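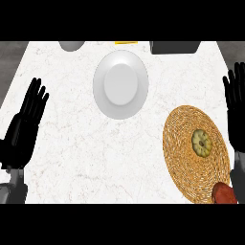
Ximena Montecinos hat beim Gegenlesen angemerkt, man könne zwei Regler gar nicht sauber vergleichen, solange beide mit verschiedenen Händen gefahren würden, und damit hat sie leider den wunden Punkt unserer ersten Fassung getroffen. Also haben wir alles nochmal neu aufgesetzt.

**Abbildung 3:** Simulierte Tischszene mit Marmorplatte, beide Hände offen über dem Tisch. Teller hinten, geflochtenes Platzset mit Kürbis im Vordergrund.

### 4.2 Reglervergleich bei gleicher Hand

In der neuen Runde bleibt die Hand dieselbe, und ich tausche nur noch den Regler aus: einmal die reine Positionsregelung (bei uns intern Evo), einmal die nachgiebige Variante, die Nicanor Jara im Juli geschrieben hat und die seitdem Jandell heißt – fragt mich nicht, warum. Jeder Regler bekommt 576 Durchläufe in der Simulation, mit denselben Startposen und denselben Zufallszahlen. Die Aufgabe ist immer gleich: das Gemüse vom Platzset nehmen und auf dem Teller ablegen. Welche Hand greift, darf der Planer selbst entscheiden.

Ich hatte ehrlich gesagt auf einen klaren Sieg für Jandell getippt. Beim Ablegen stimmt das auch, da setzt der nachgiebige Regler viel sanfter auf, und der Kürbis rollt uns seltener vom Tellerrand. Beim Zugreifen sieht es anders aus! Evo schließt die Finger zügig und hält dann fest, während Jandell bei gerippten Oberflächen gern noch ein wenig nachsucht und dabei das Objekt verschiebt. In 253 Durchläufen musste Jandell mindestens einmal neu ansetzen. Bei länglichen Objekten kam das kaum vor, da liegen die beiden so nah beieinander, dass ich keinen Unterschied behaupten möchte.

Dann noch die Sache mit dem Platzset. Wir modellieren es als starre Scheibe mit hoher Reibung, und wer zu tief greift, bleibt mit den Fingerspitzen daran hängen. Wir haben die Annäherungshöhe deshalb um 2 mm angehoben (für beide Regler, versteht sich) und die betroffenen Läufe komplett wiederholt. Oriana Medina hätte lieber die Reibung gesenkt, aber dann rutscht das Set beim kleinsten Kontakt über den Marmor, und das fand ich noch unrealistischer.

Die Verzögerung im Regelkreis liegt in allen Läufen bei 20 ms. Mit kürzeren Werten haben wir nur kurz herumgespielt, die Daten dazu sind zu dünn für eine Tabelle und bleiben draußen.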